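Questions I Get Asked a Lot

Last updated 1/31/21

I'm Imad Hakim, and I write the Ullmont newsletter about changing jobs in the middle of your life. I get the same questions in my inbox over and over, so I've put my answers on one page. They're my opinions (I'm not a lawyer or a licensed anything), but I've been through it twice myself and I have plenty of them!

Am I too old to start over?

I started my second career at 54, in the billing office at Homel, next to people who were in grade school when I got my first paycheck. The first month was rough. I wrote everything down in a green notebook and asked the same thing three times if I needed to. By July I was the one people came to about the late accounts, mostly thanks to the notebook. So no, I don't think you're too old, but I do think you should expect to feel slow for a while.

How long did it take you to find something?

Around 2 years, if you count from the day I started grumbling about it at dinner. The real looking was a lot shorter than that. I spent most of the time reading job ads and closing the tab.

Should I quit before I have the next thing?

I did it once and I wouldn't do it again. I had savings and a wife with a steady job, and I still woke up at four in the morning doing math. If you can stand your current place for a few more months, stay put and look in the evenings. If the job is making you sick, that's a different conversation, and please have it with your doctor before you have it with me.

Do I need to go back to school?

Maybe, but look at the ads first. Pick ten jobs you'd really want and read what they ask for. When I did this, only a couple of them wanted a certificate, and the rest wanted somebody who could use a spreadsheet and be polite on the phone. I took one evening class at the Kelemcombe library and it cost me less than my work shoes. A neighbor of mine went the whole way and got a two-year degree, and she loves her new field, so don't let me talk you out of it if that's what your list tells you.

Is it too late to get into factory or technical work?

I get this one a lot from people coming out of offices, which always surprises me a little. My own background is paperwork, so take this with some salt. What I hear from readers is that the maintenance and setup side is where they've had the best luck, and that employers will often train you if you show up on time and don't mind shift work. Ask for a walk around the floor before you say yes. You'll learn more from the noise and the lighting and the look on people's faces than you will from the brochure.

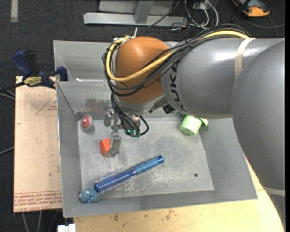

A KUKA robot arm reaching into a metal bin.

If you do get the walk around, wear closed shoes and ask what the second shift is like. Ask who you'd be learning from, too. One reader wrote to me after turning down an offer because the person who was meant to train her was leaving the same week, and I think she made the right call.

What do I put on my resume if my old job doesn't match?

Cut it down! Mine was four pages long and went back to a summer job at a garden center. I got it down to one page, put the useful stuff at the top, and dropped nearly everything from before I had kids. Use plain words for what you did. "Kept the delivery schedule for the whole store" beats any fancy title.

How do I explain this to my family?

Early, and with numbers. I made the mistake of announcing it like a surprise party. What my wife wanted to hear was how we'd pay for the car and the dentist, and once I sat down with her and wrote it out we had a much better evening.

Who is Najjar? You mention the name all the time.

Najjar is my cat. He sits on the keyboard and is responsible for some of the typos.

Can you look over my resume?

I wish I could, but I get too many now and I was taking weeks to answer. Try your local library or the career office at your old school (many of them still help you years after you leave).

Can I reprint something from the newsletter?

Sure, if it's for a club, a class or a church bulletin. Just put my name on it and send me a copy. For anything you're charging money for, write to me first and we'll work it out.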